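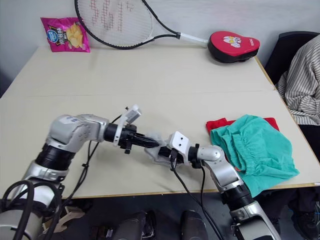

Trallen Carry-On Travel Case: Equipment Review

Prepared for the members' travel equipment pages by Emiko Kuroda, with additional notes by Garnet Bergeron

The Trallen is a hard-sided carry-on case with four wheels, a telescoping handle and a removable garment sleeve. It is offered to travellers who take short regional trips and prefer not to check a bag. The association purchased two cases at the regular retail price for this review. The manufacturer was not informed that a review was under way and has had no part in preparing the text.

Both cases were used through November on trips between the city and the coast. Ms. Kuroda travelled by air and connecting coach to Fadport, where she stayed at a small harbourfront hotel. Mr. Bergeron took the train to Pritchard and then the ferry, with a night at a guest house on either side of the crossing. Most of the walking was on wet pavement, station platforms and the gravel lane leading down to the Pritchard ferry dock.

Size and capacity

The case met the cabin size limit on each flight taken and was not sent to the hold at any point. On the smaller aircraft serving Fadport it had to be placed in the overhead locker on its side, with the wheels facing the aisle. Travellers who fly regularly on small aircraft should check the limit with their carrier before buying, as the outer pocket adds to the depth of the case when it is full.

The interior is divided into two equal halves. One half closes with a zippered mesh panel and the other with crossed straps. Clothing for four nights, a second pair of shoes and a toiletry bag fitted without strain. A heavy winter coat did not, and members travelling in the colder months should plan to wear theirs.

The main zipper ran smoothly at first. Mr. Bergeron reported that the corner nearest the handle began to catch after the second trip and had to be eased past by hand. The zipper on Ms. Kuroda's case gave no trouble.

Garment sleeve

The garment sleeve is the feature given most attention in the product literature. It is a flat fabric folder with a stiff inner board. Shirts and blouses are folded around the board and the sleeve is then laid in the strapped half of the case.

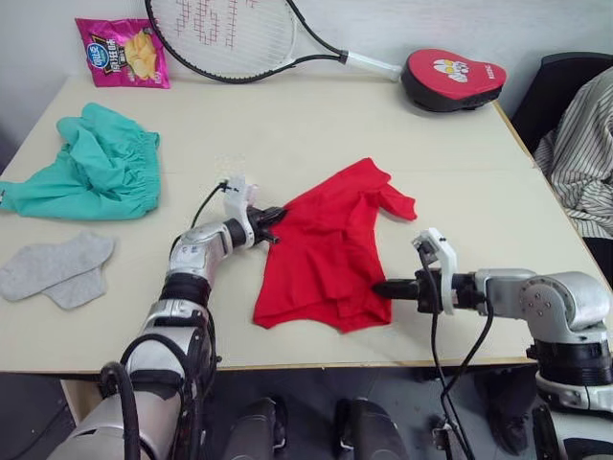
Results depended a good deal on the fabric. Cotton shirts came out with a single soft crease across the middle, and after an hour on a hanger in a steamy bathroom were fit to be worn to dinner. Linen fared no better in the sleeve than it would have rolled in the ordinary way. Knitwear is too thick for the board and pushes the sleeve out of shape.

The folding instructions are printed on a loose card. It would be better to have them sewn into the lining, as one of our two cards was left behind in a hotel drawer on the first trip.

Wheels and handle

On smooth floors the case rolls quietly and can be pushed along beside the traveller with one hand. On the gravel lane at Pritchard all four wheels jammed with small stones and the case had to be carried to the dock. This is a common weakness of four-wheeled cases. The older Indach model, reviewed on these pages previously, has two larger wheels and handled the same lane without difficulty.

The handle locks at two heights. The upper position suited Mr. Bergeron, who is tall. Ms. Kuroda found the lower position too low and the upper slightly too high, and would have welcomed a stop between them. There was some side-to-side play in both handles when fully extended, though neither worked loose.

A member, Harpreet MacLeod, took one of the cases on a coach tour and asked that we mention the brake. A small switch beneath the carrying handle locks the rear wheels, and it kept the case in place in the aisle of a moving coach and on the open deck of the ferry. The switch is stiff and difficult to work while wearing gloves.

Finish

The outer shell is available in grey, navy and dark green. The grey case showed scuffs on all four corners after its first flight. The green one marked less visibly. Most of the scuffs could be wiped away with a damp cloth. Rain did not get in during a long wait at the Fadport coach stop, although the outer pocket was damp along its seam and should not be used for papers.

Service

The handle release button on the grey case began to stick near the end of the trial. We wrote to the customer service department on a Friday, giving a member's home address, and a replacement handle arrived the following week at no charge. Jong-dae Gil, who looks after equipment loans at our office, fitted it with an ordinary screwdriver. The instructions supplied were clear, apart from one diagram that was printed upside down.

Recommendation

The Trallen is recommended for members who travel mainly by air and stay in hotels reached by paved streets. It holds a good amount for its size, and the wheel brake is useful on ferries and coaches. The garment sleeve is a modest help with cotton shirts and should not be the main reason for buying the case.

Members whose plans include the island guest houses, or any lodging at the end of an unpaved road, will be better served by a two-wheeled case or a soft bag with shoulder straps.

Both review cases have been added to the loan shelf. They may be borrowed for a single trip of up to 11 nights on presentation of a membership card. Requests should be sent to Laurier Zacharias at the members' desk, with the dates of travel and the preferred colour.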